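Okay, the Skurstead talks finally have a text, and I've been up reading it since 5 a.m. Thread!

Rosales and Prestirier have agreed to reopen the border crossing, 18 months after it shut. 41 pages, and the good stuff is in the annex.

Trucks go first, then buses - and 2855 work permits come back on day one. That's huge for the border towns.

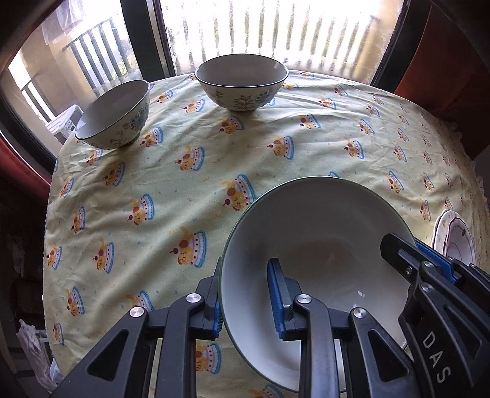 The fishing zones are still open, and Stutadstead wants a say before anyone signs. Fair enough, it's their coast too.

Both parliaments vote in January. I'll be watching the Prestirier one live, all 3 readings of it. So excited for this!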